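**Erkside Aero Club: winter checks, November 6, 2018**

The grass runway at Erkside is soft again after the rain, so please use the sealed strip until the markers are moved back. Aircraft above 1,000 kilograms must not taxi on the east side at all. Two members have asked about Dravesel. The field there stays open, but fuel is available only in the mornings.

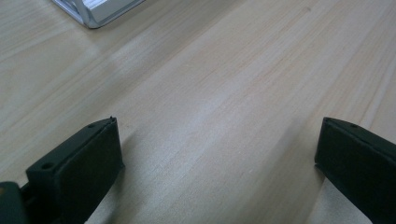

Pale wood with a fine, straight grain.

The Munshi hangar will be closed for 11 days while the doors get new rollers. If your aeroplane lives inside, send us your tie-down preference before the work begins. Covers from Sokent can be ordered through the club at $40 each, and we need the colour and the registration with every order. Carburettor heat practice continues in November as usual.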